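Storis reading room — where we are with the grant
5/19/19
3 min read

Hi all, it's report time again and I have more good news than last time! The Storis room is open six afternoons a week now, and we've lent out 900 books since you sent the second payment. The picture books go fastest. I keep buying more and they keep vanishing (into backpacks, mostly, and then they come back sticky).

The shelving from Sustiretti came late and one unit had the wrong brackets, so the history section lived in boxes for a while. They did knock $70 off the bill, and I put that toward large-print mysteries.

The catalog is still my weak spot. Typing in the donated titles is slow going, and the Leitão boxes are mostly in Portuguese, so I check every accent twice — I'd like it all done by September. 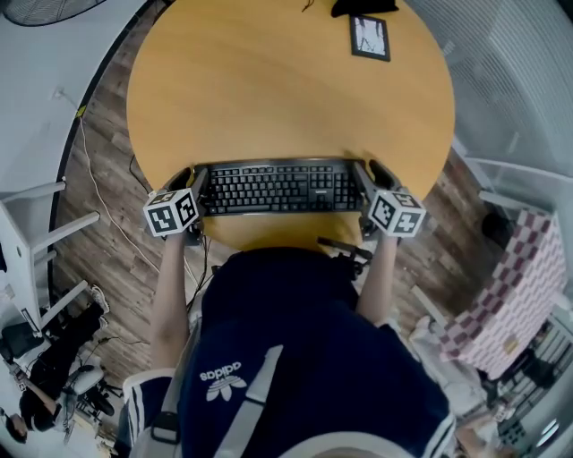 What's next

Skultitz has quoted us for the reading lamps and I think it's fair. I'd also love to start a second story hour, as the first one is full with 11 kids and there's a waiting list. Could we move a little of the printing money over to cover snacks? Let me know!

4 shares · 2 comments

Comments

So glad the mysteries are in. My mom has read three already.

Is the second story hour going to be in the evening? Mornings don't work for us.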